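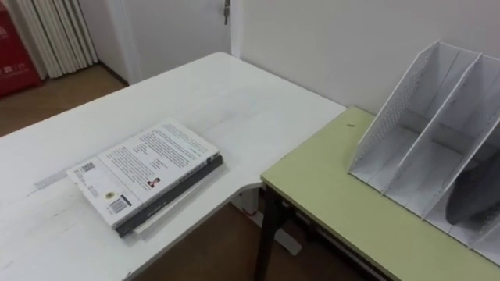
Photo: Sayaka Nishimura

The secret life of the back cover

When you pick up a new book, which side do you look at first? Most of us go straight for the front, with its big title and its colours, and quite right too, as that is what a front cover is for. But do turn the book over, because the back is full of little things to find, and once you know what they are you'll start spotting them on every book in the house (and on cereal packets, and on tins of beans, which can make tea time rather slow).

The white book on top of the pile is lying with its back cover facing up, so let's begin with all that small black writing. The writing on the back of a book is often called the blurb, which is a lovely word to say out loud. A blurb gives you a taste of what is inside without giving it all away. Some back covers have other bits of writing too, such as kind words from people who have read the book, or a few lines about the author. Sometimes there's a small photograph as well, and there is one on this book, next to a column of text. On a lot of books the person in a photo like that is the author, though you would need to read the words beside it to be sure.

Now for the stripes! The black and white lines near the bottom are a barcode. A barcode is really a number written in a way that a machine can read quickly. When the person in the shop passes a scanner over it, a light shines on the stripes. The white parts bounce back lots of light and the black parts bounce back hardly any, and the scanner turns that pattern into the number. The shop's computer looks the number up and finds the title and the price - beep!

Close by is a little square made of lots of tinier squares. It's called a QR code, and the QR stands for "quick response". It does a similar job to a barcode, but the pattern goes up and down as well as side to side, so there is room for much more. Many of them hold the address of a web page. Always ask a grown-up before you scan one, please, even if it looks interesting.

There is a round gold-coloured badge too. Badges like these can mean different things on different books. One might tell you about a prize, and another might be the sign of a publisher or a series.

And what about the dark, thicker book underneath? You can hardly see its cover, but you can see its spine, the narrow part where the pages are held together. It has small white letters on it. Spines matter a great deal when books are standing on a shelf, as the spine is usually the only part that shows. My friend Birger Amundsen has 26 cookery books, and he finds the one he wants by its spine - most of the time, anyway.

Something to try at home: choose 4 books and lay them face down. Look for a blurb, a barcode and a photograph on each one, and draw a tick on a piece of paper whenever you find something. Then design a back cover for a story of your own, and don't forget the stripes.

Last updated: March 2022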